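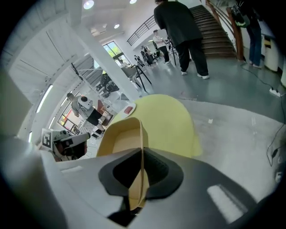 In Defense of the Paper Manual

When I moved to Herneden eleven years ago, I bought a small sewing machine from a shop near the station. My English was poor then. The man in the shop spoke fast and I nodded to everything. At home I opened the box and found a booklet, folded many times, printed on thin paper. I read it for three evenings with a dictionary beside me. I can say that this booklet was my first real English teacher, and I still have it in the kitchen drawer.

Last February I bought a new machine, because the motor of the old one had become too weak for thick cloth. In the box there was a card of the size of a playing card. On the card was a square code and the words "Get started." I scanned the code with my telephone. The page asked me to choose a country, then to accept some conditions, then to make an account. After this it showed me a film of a smiling woman who threaded the machine in 15 seconds. I watched it many times. Her hand was always before the place I needed to see.

I want to argue in this essay that the paper manual should come back, and that we were wrong to let it go so easily.

The companies have their reasons, and I don't wish to laugh at them. Paper costs money and weighs something. A booklet in nine languages uses a lot of trees, and most buyers throw it in the recycling on the first day. My neighbor Keith Hartley worked many years in the packing department of a firm that made kettles, and he told me that the booklet was the part they hated most. It came late from the printer, and if one number was wrong, somebody had to open every box again. A page on the internet can be corrected in a minute. I accept all this.

But I think the correction in a minute is also a weakness. A booklet belongs to the machine it came with. It describes this machine, with these buttons, in the year when it was made. The page on the internet describes the machine that the company sells today. When I looked for help with my mother-in-law's heater, the site had only the newer model, where the switch is on the other side. For her model there was a sentence which said that the content was no longer available. The heater itself works very well. It will probably work for many years more, and each year fewer people will know how to set its clock.

There is also the question of who is able to read. Beverley Holroyd, with whom I share a garden plot, is seventy-nine and has a telephone with buttons. She is not a helpless person. She repaired her own roof when she was past sixty. But last spring she bought a soil tester and could not use it, for the simple reason that the instructions were behind a code. She took it back to the shop. The young man there was polite, and he offered to read the page to her aloud. She told me she had never felt so old.

For people who come from another language, paper has a different value. A film goes at its own speed. A booklet waits. I could put my finger under the word "bobbin" and leave it there while I searched. I could write the meaning in pencil on the margin. In the good booklets the same page is printed in several languages, and you can compare them like two sides of a cloth. I learned "tighten," "loosen," "insert" and "do not immerse" in this way, and these words served me better in my first jobs than the polite phrases from the language course.

I must be fair here. Many paper manuals were bad. Some had forty pages of warnings before the first useful line. The drawings were so small that an arrow could point to three different screws. Translations were made by people who had clearly never held the object. My husband kept for years the manual of a rice cooker which told us to "please enjoy the lid with carefulness." We did enjoy it, I think. A bad manual on paper is still a bad manual, and I would not like to see the forests cut down for it.

So my proposal is modest. One sheet, printed on both sides, in every box. On one side the drawing of the object with the names of its parts, large enough for older eyes. On the other side the things which a person must do in the first hour, and the things which go wrong most often. The rest can live on the internet, if the company will promise to keep it there as long as such machines are still in use. If we can print a receipt as long as my arm for a bottle of milk, we can print one sheet for a machine that costs 300 dollars.

I wrote this to the maker of my sewing machine. I received a friendly answer with a link to the film.

In the end I learned to thread it from the old booklet. The path of the thread is nearly the same – it goes down, up, and down again – and only the last hook is in another place. I drew this hook on a sheet of paper, wrote the name next to it, and put it in the drawer with the other one.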